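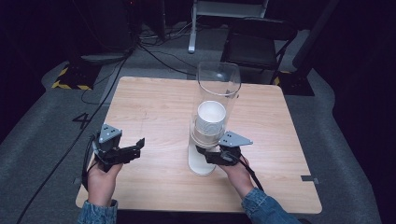
Cylindre transparent sur socle blanc, gobelet en papier à l'intérieur.

FAQ - Distributeur de gobelets Jetine

Quels gobelets utiliser ?
Gobelets en papier de 16 cl, bord roulé, ouverture vers le haut.

Le gobelet reste à mi-hauteur du tube. Que faire ?
Vérifier le diamètre - 7 cm maximum au bord. Ne pas forcer.

Comment nettoyer le tube ?
Eau tiède et chiffon doux, sans alcool. Lave-vaisselle exclu.

Où commander un socle seul ?
Chez Bratard, rayon pièces détachées. Délai : environ 2 semaines.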